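Nerura Replacement Finger Set, pack of 2
Part 974, sold by Boltgate

I sell these because I wore out a pair myself. My old fingers started dropping things in February, and I blamed the software for almost 3 weeks. Wrong! The finish had rubbed down to bright metal along the inner faces, and a smooth finger pushes a light load sideways before it grips. Then one slipped out mid-swing and shot across the bench – no one hurt, but I wear my glasses now.
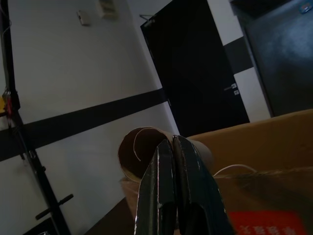 Photo: Boltgate workshop, Itthorpe

Cardboard tubes are a good test, by the way. Squeeze too hard and they crush, too soft and they spin. If your fingers show silver streaks and chips like the ones in the photo, hit the stop, cut the power and check them with a straightedge before the next run. And please don't just crank up the grip force (I did, and bent a mounting pin).

Fits the Nerura wrist plate and the older Gachanja one – screws included. Always swap both fingers together.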